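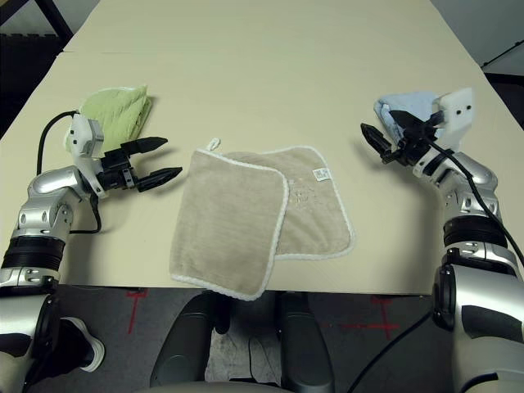 Unit 2: Terry cloth and absorbency
A woven terry fabric uses two sets of warp threads. The ground warp is kept tight and makes the base cloth. The pile warp is kept slack, so that it stands up in loops when the weft is beaten in. Loops give the cloth more surface for water to cling to. Finished goods also need an edge, and the two beige towels have white trim, with a small hanging loop on the front one. The care label on the other is the sort of thing you should read before any wash test.

Weight is given in grams per square metre. To work it out, divide the dry weight in grams by the area in square metres. A sample weighing 80 g with an area of 0.25 square metres comes to 320. 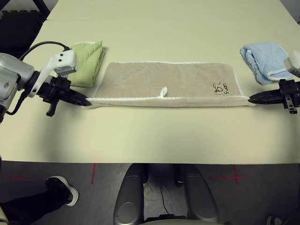
Beige towel folded lengthwise, hanging loop at the lower edge.

Fabric softener can coat the fibres and slow the uptake of water. Wash new samples without it before testing.

Reading: course pack, section 18. Questions on the wash test to Bình Trịnh.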